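Laces keep coming undone on canvas trainers, what am I doing wrong?

posted by Tymofii Kovalchuk in Clothes & Shoes
3803 views

Started walking to work in July, ninety minutes there and back, and my laces come undone at least twice every trip. Same trainers as before, just new laces. Pliltach ones, round cord, 90 cm. The old flat ones never did this. I double knot but then cant get the things undone at night and end up kicking them off, heels are getting wrecked.

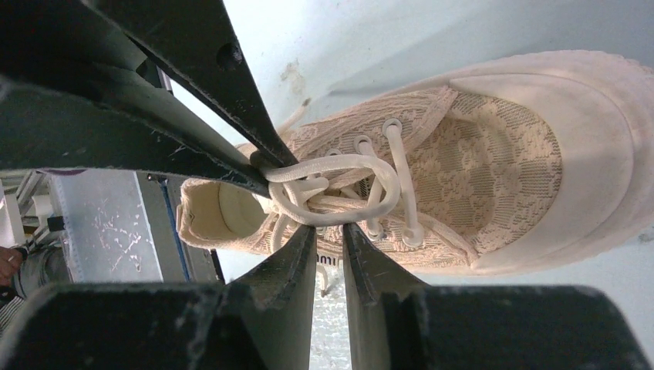
Tried wetting the laces first, which my mum swears by. Lasted as far as the bus station. Don't really want elastic ones, they feel sloppy to me. Is there a knot that holds but still pulls open? Or do I just bin these and go back to flat? Bit fed up, any help welcome.

Darkix

Flat laces. Sorted. Round ones are always slippy, doesn't matter what you pay.

Kuzmenko

Don't bin them yet. Nine times out of ten it's a granny knot. Look at your bow once it's tied. If the loops sit across the shoe it's fine, if they twist round to point at your toes and ankle, it's a granny and it'll work loose every time. Flat laces let you get away with it, round ones don't.

Fix is dead simple. Do the first half of the knot the opposite way to how you do it now, left over right if you normally go right over left. Then the bow as usual. Feels wrong for a week.

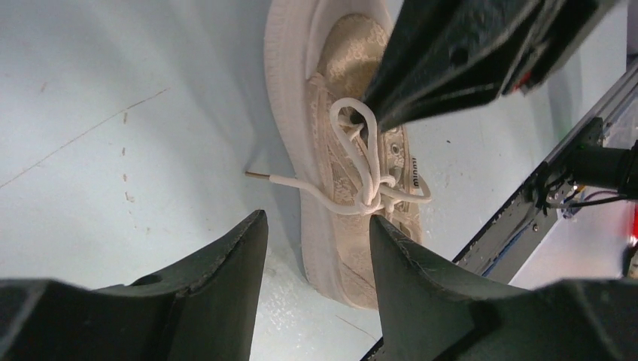
Round white laces on a beige or cream fabric low-top.

Also check the length. 90 might be short for your shoe, if the loops are stubby there's nothing to hold. Count your eyelets and look at the chart on the packet before you buy more.

Then if it still slips:

1. Slacken the whole lot right down to the toe and pull it snug again, bottom to top. Most people only tug the top bit and the slack works its way up as you walk.

2. Tie the first half with an extra turn, so the end goes under twice before you pull. Stops it slipping while you make teh bow.

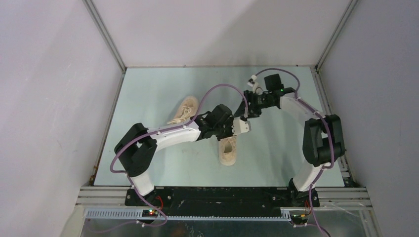

3. Make the bow but take the second loop round twice before you pull it through. Holds all day, and still comes undone with one tug on the end. Never double knot again.

Do both shoes the same or one will feel tighter, drives you mad.

Lunik

Second what Kuzmenko said about the granny knot, I was doing it wrong till I was forty odd. My lad's school shoes too, he'd copied me.

Only thing I'd add, new laces are often a bit waxy or shiny at first. Mine went through the wash in an old sock and gripped better after. Undo them to loosen the shoe before you take it off as well, kicking off ruins the heel and you can't fix that with laces.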